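Chapter 4
What Clothes Cost, and What We Are Told They Cost

In this chapter you will look at the price of ordinary clothing from several sides: what the buyer pays, what the garment costs per wear, what the label promises, and what happens after the garment leaves the house. You will also be asked to doubt most of the numbers you meet, including a few of ours.

4.1 A number with no parents

Most readers will have come across the claim that a cotton T-shirt takes so many litres of water to produce. The figure is printed on swing tags, shopping centre posters and the backs of cereal boxes. It is usually large and nearly always given without a source. When students are asked to trace it, they tend to find a website quoting a magazine, the magazine quoting a brochure, and the brochure quoting nothing at all.

That does not make the figure false. Cotton is a thirsty crop in many of the places it is grown, and a shirt does use up water before anyone wears it. But a single number for "a T-shirt" hides nearly everything an economist would want to know. Was the field irrigated, or did rain do the work? Is the water used for dyeing included? Was it returned to a river afterwards, and in what state? A litre taken from a dry basin in summer is a different thing from a litre of rain that would have fallen on the paddock anyway, and adding the two together gives a total that answers no sensible question.

4.2 Cost per wear

A favourite piece of household advice says that you should divide the price of a garment by the number of times you will wear it. A coat bought for a high price and worn for years comes out cheaper than a bargain coat worn for one winter. The arithmetic is fine. The trouble is that the second number has to be guessed in the shop, by a person who already wants the coat.

The textbook case is the Fonham wardrobe diary, in which households wrote down what they wore each day and, at the start, how often they expected to wear each new purchase. The diary covered 1,275 garments. Expected wears were well above recorded wears for nearly every kind of clothing, with the widest gap in formal shoes and anything bought on sale. Work clothes and pyjamas came closest to the forecast. 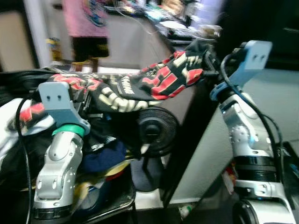
We should be careful with this result too. People who agree to keep a diary are unlikely to be typical dressers, and some of them probably wore things more often for the sake of having something to write down. If so, the true gap is wider than the diary shows. It is also possible that the keenest shoppers dropped out early, leaving no record. Neither problem can be fixed after the event, and the original report mentions only the first.

4.3 The label and the claim

Consider two invoices from the town of Plivstead, where a school bought sports shirts from two suppliers. Skosine sold an ordinary blend. Rüegg sold a dearer shirt described on the label as "responsibly made". The school paid the extra and said so in its July newsletter.

What did it buy? The colour, weight and cut of the shirts were much the same. "Responsibly made" was not defined on the label or on the invoice. It may have described better wages, cleaner dyeing, or a recycled carton. A buyer who cannot tell which of these has been paid for is in the position of someone buying a used car with the bonnet locked, and the seller has little reason to hand over the key. Economists call this asymmetric information, a term we shall define properly in section 4.5.

4.4 Where the old ones go

Donating is often treated as the happy ending. Bags go into the bin at the shopping centre, and the giver feels lighter. Yet charities have to sort what they receive, and sorting takes labour. Some goes on the rack, some is sold as wiping rags, some is exported, and some goes to landfill at the charity's expense. A donation can therefore be a cost passed along to someone else. How often this happens varies greatly between towns, and readers should be wary of any single percentage offered for a whole country.

Before reading on

Choose one item you own that has been worn more than 3 times. Write down what you paid, what you think it has cost per wear, and how confident you are in that answer. Keep the page. You will need it again in section 4.6, where most people find they would like to change it.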